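Moving a Pattern Library
Speaker notes, Gediminas Hunt
Pramcombe, 17th June

Opening

Thank the hosts. Say who I am and that I look after the Stitport collection, which lends paper sewing patterns by mail. Ask how many people in the room have moved a collection of any kind. Ask how many would do it again.

We had 2175 patterns, almost all in their paper envelopes. We moved them from the old rooms on Gaillard Street to the new place on the other side of the river. The truck part took one morning. The rest took most of a summer, and that is what this talk is about.

I will not cover insurance or leases. Happy to talk about both at the break.

What we were moving

Pass around the sample envelope. Explain for anyone who does not sew: a pattern is tissue paper folded into an envelope, with an instruction sheet. Tissue tears along the folds. Once it has been opened it never goes back in as flat as it came, so a used pattern is thicker than a new one. This matters when you work out shelf space. Our first estimate used the thickness of unopened ones and was badly short.

The collection was filed by number within each pattern company. Anything without a number was in what we called the loose drawer. Mention that the loose drawer was three drawers by the end.

Do the count first

We counted everything before we packed anything. Tormod Tangen did most of it, with a printed list and a pencil. I wanted to use the catalog we already had and skip this step. Tormod was right and I was wrong. The catalog listed patterns that had been lent out years ago and never came home, and it was missing a whole run of children's coats.

Points to make:
Count with the drawer open in front of you, one drawer at a time.
Write the number on a slip and leave the slip in the drawer.
Have a second person count any drawer where the slip and the catalog disagree.
Stop lending before you start. We kept lending for the first week and had to recount two drawers.

Boxes

We used 196 boxes, all the same size. I know free boxes from the grocery store are tempting. They come in every shape and they do not stack. If you can only pay for one thing, pay for matching boxes.

Patterns go in standing up, the same way they stand in the drawer. Fill the box so they cannot slump, but leave room for a flat hand. Crumpled packing paper is fine for the last gap. Do not use newspaper, the ink comes off on the envelopes.

Label the short side and the top. The label needs the company, the first number and the last number. We also put the shelf it was going to, and that saved us more time than anything else. Under 30 pounds or so is a good weight. Paper is heavier than people expect.

(Pause here for questions about boxes. There are always questions about boxes.)

Floors and walls

Two slides, one straight after the other. Light wood-grain floor in the first, cardboard box against a tan wall in the second. 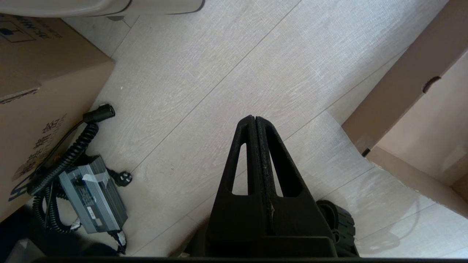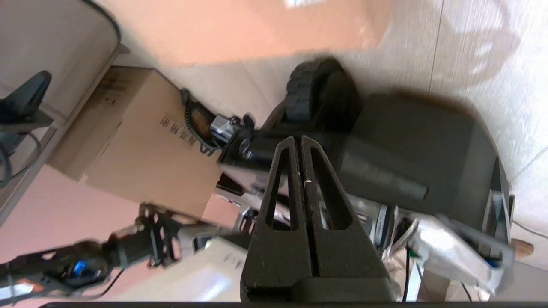
The day of the truck

We hired Beltari, a local moving firm, two people and one truck. They asked for a floor plan and we gave them one with the shelves numbered. Each box went to the foot of its own shelf. We had one person at the truck reading labels out loud and one person inside ticking them off.

It rained a little. We had plastic sheeting ready by the door and used it.

All the boxes were in before lunch. I had planned for the full day and had ordered too many sandwiches.

Keep a separate bag for the things you need in the first hour: keys, the shelf plan, scissors, tape, markers, the kettle. Carry it yourself. Ours went on the truck by mistake and ended up behind everything else.

Unpacking

Let the shelves stand empty overnight if they have just been put together, then check that the bolts are still tight. Two of ours were not.

Unpack in number order, even if that means walking past boxes you could easily reach. We started with whatever was nearest and had to shift a full bay of dress patterns along by one shelf. That cost us an afternoon.

Count again as you go and compare with the slips. At the end we were 7 patterns short. Four were in the wrong box. The other three we have not found, and the catalog now marks them as missing – if you borrowed a men's pajama pattern from us and forgot, please see me afterward.

We opened for lending again in September.

What I would change

Order the shelves a month earlier.
Buy one extra roll of labels.
Tell borrowers about the new address twice, by mail and by email. We only did it by email, and parcels were still going to Gaillard Street long after we left.
Measure the door of the new building with the door on its hinges. Our map cabinet went through with over an inch to spare on paper and none in real life, so the door had to come off.

Questions

The label template and the counting sheet are on the table by the exit. Please take one of each. Sign the list if you want the shelf calculation by email, and print your address clearly.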